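Section 4: Setting up the battery sorting bench

I wrote this part for the people who'll stand next to the arms every day, so it skips the wiring (Section 2 has that). If you sorted batteries by hand at Cundness before the Votex cell came in, like I did, you already know most of the job. You're still the one who decides what goes where – the arms do the picking up.

Before you start

You need a cleared table, two baskets in different colors, and a mixed handful of batteries. Leave the arms in Hold until step 5.

1. Wipe the table and let it dry. Grit makes the small cells roll.

2. Put one basket on the left and one on the right, with the cutout handles facing front. We run orange left and yellow right. Pick your own colors if you like, but tell the next shift!

3. Lay the batteries on their sides in the space between and around the baskets. Mix up the sizes and the angles. I used to line mine up like soldiers, and all I taught the system was how to handle a neat table.

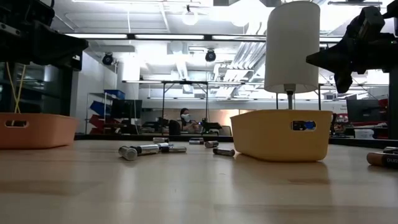 Figure 4-1. Mixed batteries laid out on the table with the orange and yellow baskets.

4. On the Bedine screen, tap Layout, then Check. Each battery should get an outline. If one doesn't, turn it a little and tap Check again.

5. Step back behind the floor line and switch from Hold to Slow. Stay on Slow for the first 30 picks, even if you're itching to get going.

6. Watch where each battery ends up. Wrong basket? Tap Flag and carry on, and we'll sort it out at the end of the run.

Note: Flagging isn't telling on anybody. Halldóra Oddsson reads the flags every morning and changes the settings from them, and she'd much rather have 26 silly ones than miss a real one.

Caution: Never reach between the arms in Slow or Run. Press Hold first and wait for the green light.

Caution: Swollen or leaking cells don't go on this table at all. Put them in the sand bucket by hand, with gloves on.

What changes on your shift

A full run is 900 batteries, and you don't have to stand there for all of it. Check in every 14 minutes, empty the baskets if they're getting full, and clear your flags. My wrists are a lot happier, I'll admit. I do miss the chatter around the old sorting table – so we kept the shared coffee break, and the cell goes to Hold while we take it.

For error codes, go to Section 5.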